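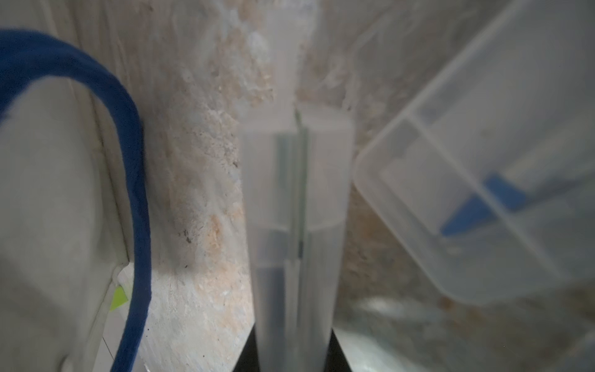 Lewis Laing has been told three times this year that his job is safe, and he would like it noted that he only started worrying after the second.

He runs the returns bench at Lokbridge, a packaging reuse firm that takes in bottles, tubs and other used containers, sorts them, and sends the good ones off to be filled again. Until last October the sorting was done by people standing at tables. Now much of it is done by two arms, and the people stand at slightly different tables.

"The first week was like having a very expensive nephew on work experience," he says. "It would go down for a bottle, stop just above it, have a think, and come back up with nothing. Then it would do it again. You can't tell it off. I did try."

We are in the break room, at ten past two, with the door propped open so that he can hear the line. He says he can tell from the sound when something has gone wrong, and twice in the next hour he puts down his mug, walks out and comes back without saying what it was.

The trouble, he explains, is plastic you can see through. A person picking up a cloudy bottle lying beside a clear tub knows straight off which is which. The arm has to work it out from whatever its camera makes of the light, and on a dull morning that isn't a great deal.

"Coloured things, fine. It loves a coloured thing. Give it a clear lid on a pale surface and it's like watching my dad look for his glasses."

The system came from Josumeo, whose fitters stayed for 4 weeks and ate, by general agreement, a remarkable number of biscuits. They left behind a manual and a tablet, and the tablet has turned out to matter more. When an arm isn't sure what it is looking at, it asks, and somebody on the bench taps the right answer. Laing reckons he was tapping 40 times an hour in the early days. These days he can get through most of a crossword.

So what does the job consist of now?

"Tidying up for it, mostly. Things come in nested, or tangled, or on top of each other, and it doesn't care for that. So we spread them out. I used to sort bottles. Now I lay bottles out nicely so something else can sort them." He considers this. "On paper that's a promotion. I've got the letter."

He did get a pay rise, and he is fair about it. His wrists have stopped hurting. The night shift went from six people to three, although the other three moved across to washing and were not, as the rumour had it, sent to the Miseck depot. One of them has since asked to come back. Washing is warm and wet and there is no robot to laugh at.

What he misses is harder to put in a grievance form. The old tables faced each other, and you talked. The new ones all face the arms, for safety reasons he accepts, and conversation has to be carried on sideways.

"You say something funny and you don't see it land. I've got 30 years of material and I'm delivering it to a gripper."

Management put up a screen in spring showing how many items each station handled. The arms were on it as Station A and Station B, next to everyone else. It came down after a fortnight, once the staff began cheering whenever Station B fell behind. A supervisor asked them to stop, then stayed to watch and was heard to say "go on" under her breath.

Would he go back to the old way? He takes a long time over this one. No, he says, not for the lifting, and not for the Tuesday loads, which used to come in after the weekend collections and smell of every kitchen in the county. The arms don't mind Tuesdays. He would like to have been asked where the tables should go, though. He had drawn a plan. It is still in his locker, on the back of a delivery note from Mfinanga, and he fetches it to show me. It's a decent plan. Both arms are on it, side by side, with a bench opposite so that people can see one another's faces.

"They said they'd look at it when the contract comes up," he says, folding it along the old creases. "I said no rush, I'm only here every day."

Out on the line something clicks, and goes on clicking. He listens for a moment with his head on one side.

"That's B," he says, and goes to see to it.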